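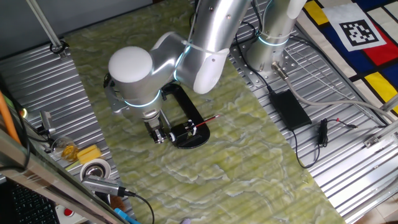

Serpil Oral would rather have a planner that stops and asks than one that guesses, and says the new release of Florico is the first she has used that does so without having to be talked into it. Her remark was posted on the project's mailing list on the day the release came out, and most of the replies agreed with her.

Florico is the motion planning and perception package maintained by Zillero. It takes pictures from a fixed camera over the work area and a small one on the wrist, works out where an object is, and plans the arm's approach to it. The new version changes how the two views are combined, and what the software does when they disagree.

Until now the package took an average of the two position estimates, weighted by distance. That worked well on plain table tops. On patterned surfaces it was less reliable, and users had been reporting the same fault for more than a year. With a veined or marbled background the wrist camera would find plenty of features to match, many of them in the wrong place, and the planner would accept the result with high confidence. The gripper then came down to one side of the object.

The new version keeps the two estimates apart until the last stage of the approach. If they differ by more than a set limit, the arm holds its position above the surface and takes another view from a slightly different angle. If the difference remains, the plan is dropped and the operator gets a message saying which camera is out of step. The limit can be changed in the settings file.
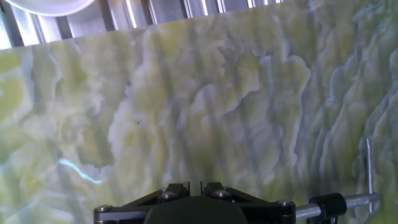
The wrist view has also been given its own mask. Parts of the gripper mount that are always in sight are marked once during set-up and ignored after that, which stops the matcher from treating screw heads and edges as part of the background. Making the mask takes a few minutes and has to be done again if the fingers or the mount are changed. Old masks from the test branch will not load.

Thin tools get separate treatment. Pens and brushes held in a fixture used to be handled as loose objects, and the planner would sometimes choose an approach that crossed the barrel. They can now be described together with the fixture as one part, with a keep-out zone along the tool. The zone is drawn in the viewer and saved with the rest of the cell description. Several people on the list had written their own scripts for this – those should go on working, although the function names have changed and a warning will appear in the log.

Planning itself is quicker. Zillero gives a figure of 80 milliseconds for a short approach on its own test computer, against 300 in the previous version. Most of the saving comes from checking the gripper fingers for collisions at the end of the search, on the paths that have survived. Users with slower machines may see less of a gain, and the release notes ask them to send in their logs.

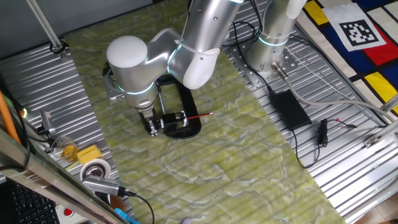
SEMBERG, August 2020 – Zillero has made Florico's new release available to all registered users, with the source code to follow at the end of the month. The company's test set, made up of 800 recorded approaches over plain and patterned surfaces, can be downloaded separately.

Blandine Bailly, whose firm Bailly builds fixtures and has been trying the software before release, said the main benefit for her was in finding faults. "Before, we knew it had missed but we had to work out why from the joint data," she said. "Now the log tells me the fixed camera has been knocked, and I go and look at the fixed camera."

She was less happy with the calibration tool, which still needs the marker to be in the fixed camera's view each time the program starts. Zillero said a way of storing the calibration between sessions was planned but gave no date for it.

The release closes 31 reported faults. Two known problems remain: the viewer can freeze when a cell description is reloaded while the arm is moving, and glare on shiny surfaces can still cause a second view to be requested when none is needed. Users who meet the second problem are advised to raise the disagreement limit in small steps.

Support for the previous version will continue until the source code has been published.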